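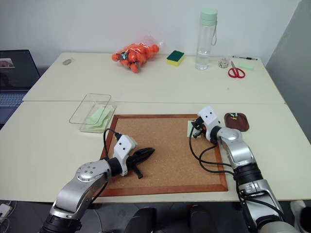
## How to introduce a guest speaker without losing the room

I've been hosting club dinners and awards nights for longer than I care to admit, and I still get asked more about introductions than anything else. People will happily spend a month on the menu and then scribble the speaker's intro on a serviette during entrée! So, with a cup of tea at my elbow, I've written down the way I go about it.

**1. Ring the speaker.** An email will get you the official bio, and the official bio was written for a website. A quick call gets you the good stuff. When I rang Judite Baptista before the Drivusmont golf dinner, she mentioned she'd learnt to putt on her nan's hallway carpet, and that one line did more for her than a whole page of honours.

**2. Check the name out loud.** Say it back to them, slowly, and write it the way it sounds to you. I once had Imre Bíró and Cristóvão Peixoto on the same program, and I practised both in the car all the way there (the dog was very patient).

**3. Pick two facts.** One should tell the audience what the speaker has done, and the other should give them a reason to like the person. Leave the rest in the printed program, where people can read it over dessert if they fancy.

**4. Keep it to about 20 seconds a fact.** Time yourself standing up, at the pace you'd really use. I always rush when I'm sitting at the kitchen table.

**5. Put the name last.** "Please welcome Adelino Carrilho" is your cue for applause, and everyone knows what to do with it. If you've already said the name three times, the clapping tends to start in dribs and drabs.

**6. Wait at the lectern.** Stay put until your speaker reaches you, shake hands, then step off on the side away from them. Take your notes with you, too – I've left mine behind more than once, and poor Belmiro Carvalho very nearly read out the raffle numbers.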